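Brostberg College, Small Animal Care
Unit 4: Weighing and body condition in guinea pigs
Notes: Đặng
Revised 5/3/22

These notes go with the practical at the Jilbridge site. Read them beforehand and bring a blank weight sheet. Students who missed Unit 3 (housing and hay) should read that handout first.

Why weight is recorded

Guinea pigs are prey animals and show few outward signs of illness in the early stages. An animal may sit with the group at feeding time, pick up food and drop it again, and look normal to anyone passing the pen. A falling weight often shows before any of this is noticed. The record is therefore treated as a basic health check, on the same footing as looking at the teeth, eyes and droppings.

A single weight says little. Adults vary a good deal with sex, age and build, and a large boar in poor condition can weigh more than a healthy small sow. What matters is the change from that animal's own earlier weights.

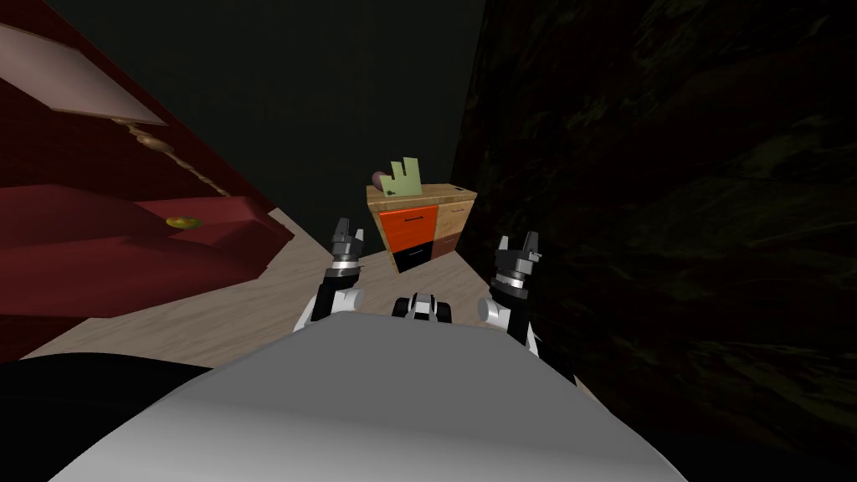
Figure 1. Robot arms above a light wooden floor, computer rendering.

Equipment

Flat digital scales reading to one gram. The Urkard bench scales at Jilbridge are suitable once they have been set to grams and zeroed.
A deep plastic tub or box, high enough at the sides that the animal cannot climb out.
A thin towel for the bottom of the tub. A smooth base makes the animal slip and move about, and the reading will not settle.
Weight sheet and pen. Do not rely on memory between animals.

Method

Place the scales on a firm, level surface. A table with a soft cover will give readings that drift. Put the tub and towel on the scales and press zero. Check that the display returns to zero after the tub has been lifted off and put back.

Lift the animal with one hand under the chest and the other supporting the hindquarters. Hold it against the body while carrying it. Lower it into the tub rear end first and keep one hand just above its back without touching.

Wait for the display to settle and read it. If it will not settle, take three readings and write down the middle one. Do not average by eye. Return the animal to its pen before weighing the next, unless the pair is easily upset by being split, in which case both may be carried together and weighed in turn.

Zero the scales again between animals. Droppings and urine on the towel will otherwise be counted in the next weight.

Time of day

Weigh at the same time of day on each occasion, before the morning vegetables are given. The gut contents of a guinea pig make up a fair share of its weight, and a full meal or a full bladder can shift the reading enough to hide a real loss or suggest one that is not there. Hay is never removed before weighing.

How often

Healthy adults: once a week.
Pregnant sows: twice a week, with as little handling as possible near term. Support the belly fully.
Young animals: twice a week until growth slows.
Animals under treatment, newly arrived, or being hand fed: daily.

Reading the record

A change of up to 30 g from one week to the next is common in adults and on its own needs no action beyond a repeat weighing. A larger loss, or a small loss repeated over several weighings, is reported to the supervisor the same day. An animal that has stopped eating is an emergency whatever the scales say – do not wait for the next weight.

Worked case. A young sow weighed 476 g on arrival in May and was put on daily weighing. Over four days she lost a little each morning, and no single drop was large enough to be flagged. The sheet taken as a whole showed a steady fall. She was taking pellets into the mouth and letting them go, and was sent for a dental check. Note that a reader looking only at the last two lines of the sheet would have passed her as normal. 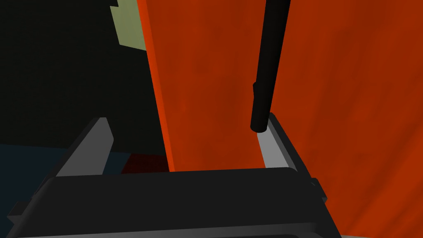 Body condition by hand

The scales do not separate fat from muscle, or either from fluid. Each weighing should be followed by a short check with the fingertips along the ribs, spine and hips.

Thin: ribs, spine and hip bones felt at once and sharp to the touch. Little flesh over the rump.
Good: ribs felt with light pressure, spine felt as a smooth line. No hollow behind the ribs.
Overweight: ribs hard to find, spine felt only with firm pressure. Fat pads over the shoulders, and the feet may be hidden when the animal sits.

Long-haired breeds must be checked by hand every time, as the coat covers a large loss of flesh. A swollen belly on a thin animal should be written down as two separate findings and reported.

Common errors

Scales left in ounces by the previous user.
Two similar animals entered on each other's sheets. Check the markings against the pen card.
Weight rounded to the nearest ten grams. Write the figure shown.
A missed week filled in with the previous figure. Leave the line blank and put a dash in it.

For the practical

Weigh and score both animals in the pen given to you, complete the sheet, and write a short note on any change from the last entry. Hand in the sheet before leaving. Towels go in the covered bin by the sink, and tubs are washed, rinsed and left to drain.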